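Questions readers ask about the Villholm books

I get a good many letters about the saga, and the same questions come round again, so I've gathered the answers on one page. If yours isn't among them, do write. I answer everything in the end, though I'm slow in January when I'm drafting.

Which book should I start with?
The first one, Sandu, if you have the patience for it. It runs to over 600 pages and the opening is set so far back that there isn't even a town yet, only a ferryman and his quarrelling daughters. Readers who like to get going more quickly often begin with The Salt Road and go back afterwards, and they seem perfectly happy.

Is Villholm a real place?
I'm afraid not, although I've had two very kind people write to say they'd been on holiday there. I borrowed the harbour from one town, the hill from another, and the weather from my grandmother's stories, which were nearly all about rain.

Do I need to read the family tree first?
Please don't! It gives away who marries Gamia, and I was rather pleased with that chapter. Keep it for when you've lost track of the cousins (everybody does, somewhere in the middle of book 2).
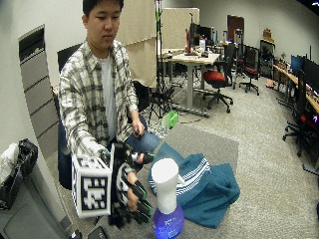

A plaid shirt, a white T-shirt and an office chair.

How much of the history is true?
The big things are as right as I could make them: the famine years, the price of salt, the way a guild was run. The families are made up from top to bottom. Where I've moved an event to suit the story, I own up to it in the notes at the back.

Will there be a fourth book?
Yes, and thank you for asking so nicely. There are 3 so far, and the next picks up with the grandchildren after the bridge is built. I have 100 pages I like and a great many more I don't.

Are there translations?
There is a Romanian edition of the first book, translated by Laurențiu Gavrilă, who caught a mistake about the tides that had got past all of us in English. The later ones are still being talked over.

Can our reading group have a set of questions?
Gladly. Write to Kellusbridge, my publisher, and they'll send you the sheet for whichever book you're reading.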